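Repair before replacement: the case for a parts obligation in public purchasing

Public bodies in this country buy a great deal of equipment and keep very little of it for as long as they could. Much of what is sent to disposal each year has failed in one component: a hinge, a seal, a lid, a latch, a dial. The remainder of the item is sound. It is discarded all the same, on the ground that the failed component cannot be bought separately, or can be bought only at a price that makes the purchase look foolish beside the cost of a new unit.

The Ballach Institute has argued for some years that this is a failure of purchasing and should be treated as one. Product design plays its part, and so does consumer law, but neither is within the control of a municipal library, a school board or a regional health service. The terms on which such a body buys are entirely within its control. A buyer that asks for parts at the time of tender will generally be told whether they exist, what they cost and how long they will be kept. A buyer that asks four years later is in no position to bargain.

Our proposal is a modest one. Any public contract for durable equipment should carry a schedule of replaceable components, with a price for each, held for the expected service life of the item. The schedule should name the parts that move, the parts that seal and the parts that people handle. Where a supplier declines to offer a component separately, the tender should record the refusal, and the evaluation should assign it a cost.

Several objections are commonly raised. The first is that the schedule would favour large suppliers with deep inventories. Our consultations suggest that the reverse is often the case. Sulerex, a small maker of kitchen and servery fittings, told us that it already keeps moulds for every cover and guard it has sold, and that it has never once been asked about them in a public tender. Its larger competitors, by contrast, tend to revise their product lines every 2 years and to retire the parts along with the model. A schedule would at last give the smaller firm some credit for a practice it has maintained at its own expense.

The second objection concerns cost. Suppliers will price the obligation into the original bid, and the lowest bids will rise. We do not dispute this. The question is whether the lowest bid has ever been an honest statement of what the public pays. In the township of Condori, the works department reviewed 60 disposal records from its community halls and recreation centres. In 13 of them the stated reason for disposal was a single broken part valued at less than a tenth of the replacement price. None of those purchases appeared extravagant when made. Each was the cheapest compliant offer, and each was paid for twice.

A third objection is heard less often in public, although it carries more weight in practice. Repair requires labour, and labour sits in a different budget from equipment. A manager who spends an afternoon of staff time fitting a new seal has drawn on an operating line that is watched every month. A manager who orders a new unit has drawn on a capital line reviewed once a year. The incentives favour the second manager, and will continue to do so until the two lines are read together. Nilton Valderrama, whose work on municipal asset registers informed much of this paper, has described the present arrangement as one in which thrift is recorded as overspending. We think the description fair.

It follows that a parts obligation will not succeed on its own. It should be accompanied by a small, protected allowance for maintenance labour, attached to the equipment and not to the department that happens to house it. When the item moves, the allowance should move with it. The administrative burden would be slight, as most asset registers already record location and can be made to record one further figure. 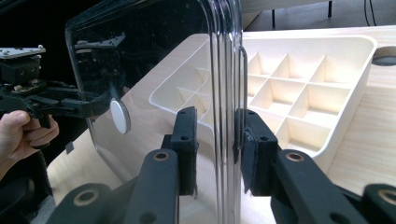
There remains the matter of skill. Even where parts are stocked and hours are funded, many organizations no longer employ anyone who is confident in fitting them. Trades staff have been reduced through attrition, and the work that remains is largely contracted out under agreements that pay by the call. A contractor paid in this way has little reason to recommend a minor repair, particularly where the part must be ordered and a second visit arranged. We recommend that service agreements be rewritten so that a completed repair is paid at no less than the rate for a removal and installation.

Training need not be elaborate. The Rellar program, which brought together building staff from 4 neighbouring districts beginning in April, consisted of short practical sessions on the items that failed most frequently in those districts' own buildings. Participants worked from the manufacturers' parts diagrams where these could be obtained, and drew their own where they could not. The resulting drawings have proved useful beyond the program, and two of the districts now attach them to their tender documents as an indication of the detail they expect from bidders.

We would caution against one tempting shortcut. Some jurisdictions have set targets for the proportion of equipment repaired, in the hope that practice will follow the number. Targets of this kind are easily met by repairing what is simple and reclassifying what is difficult. They also encourage the retention of items that ought to be retired, including those that have become unsafe or wasteful of energy. A sound policy leaves the decision with the people responsible for the equipment and ensures that both choices are open to them at a known price.

Submissions on the draft schedule of components will be received by the Institute until 10th November. We would particularly welcome comment from rural and northern communities, where freight charges and long delivery times may call for parts to be supplied with the original order and stored on site.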